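工单主题：手持夹爪采集作业,地面走线与标定块检查是否合规
提交人：Kenji Castellanos
所属项目：Warari
提交日期：2020-08-22
优先级：中
状态：已解决，待更新作业规范

问题描述
Warari 项目的双手夹爪采集在回放时出现位姿跳变，左手比右手明显。跳变不是每条都有，多出现在夹爪放低、靠近地面物体的时候。操作员按 Grerkow 作业规范第 7 条做了开工检查，检查表上全部打勾，但数据质检仍退回了 2 批。请支持组确认是设备问题还是作业方式问题，并说明规范里哪一条需要改。

环境
采集软件为 Ditudia，当前稳定版，三月之后没有升级过。夹爪固件左右一致。采集任务为地面取放，目标物放在盘子里，操作员站立作业。

处理记录一
支持组先要求重做标定。左右夹爪分别静置采集一段，位姿曲线平稳，没有跳变。交换左右手再采一段，跳变仍然跟着左手走，没有跟着设备走。夹爪本体和固件的问题可以先排除。
随后检查标定块。表面没有划痕，图案边角完整，固定螺丝无松动。用干布擦拭后重采，结果没有变化。

处理记录二
要求现场按平时的做法完整走一遍流程，不要为了排查特意调整姿势。重点看三件事：标定块在动作过程中有没有被手或衣物挡住，操作员的站位，以及作业区地面上有什么。

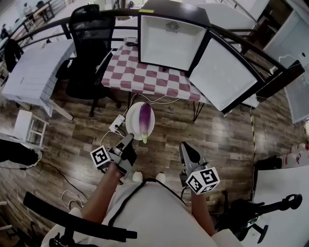 规范里对作业区的要求是“地面整洁，无绊倒风险”，写得太笼统，每个人理解不一样。有人认为线不压在脚下就算合格，有人认为插线板不能进作业区。支持组的意见是按后一种执行：目标物周围一臂范围内不放插线板和散线，必须供电的设备从操作员身后或侧面走线，并用压线槽固定。这一条首先是安全要求，操作员低头看夹爪时很难同时顾到脚边。
线缆对数据也有影响。操作员回复说，左手下探时会下意识绕开盘子旁边的插线板，手腕向内转。按这个动作复现，标定块转到了相机不容易看全的角度，跳变随即出现。把插线板移走后，手腕不再内转，同样的动作连续采集没有再跳。

处理记录三
Kenji 问是否需要把桌椅也全部搬走。不需要。规范对固定家具没有禁止，只要求操作员在动作范围内不碰到。椅子如果会滑动，采集时推到动作范围以外，扶手不要朝向操作员。暂时不用的支架和瓶子统一放到置物区，不放在过道。
另外问到着装。规范写的是“穿合身衣物”，背带、挂绳没有单独写。建议补充：背带收紧，多余的带尾塞好，不得垂到夹爪前方。鞋子按现场安全要求执行，不在本规范内另行规定。

原因
作业区内有插线板，导致左手姿态偏移，标定块识别不稳定。设备无故障。开工检查表没有对应的检查项，所以检查全部通过，问题没有被发现。

对规范的修改建议
第 7 条“地面整洁”改为可判断的写法：目标物周围一臂范围内无插线板、无散线、无盘绕线缆。
开工检查增加一个动作检查：操作员双手持夹爪，在目标物上方做一次完整的下探和抬起，由另一人在屏幕上确认左右标定块全程可识别。通过后才能正式录制。
检查表由操作员和确认人分别签字，不允许一人代签。
中途移动过桌椅、插线板或者目标物，重新做动作检查，不必重新标定。

遗留事项
退回的数据由质检重新筛选，跳变出现在接近目标物阶段的不做修补，直接重采。Esfahani 项目用的是同一份检查表，已把本工单抄送给他们的负责人，是否同步修改由对方决定。
压线槽现场没有库存，到货前先用宽胶带贴地，胶带两端要压平，每次开工前检查有没有翘起。

补充（提交人）
按新写法试采，单次动作检查大约 2 分钟，可以接受。检查表修改稿已上传，等规范组确认编号后关闭工单。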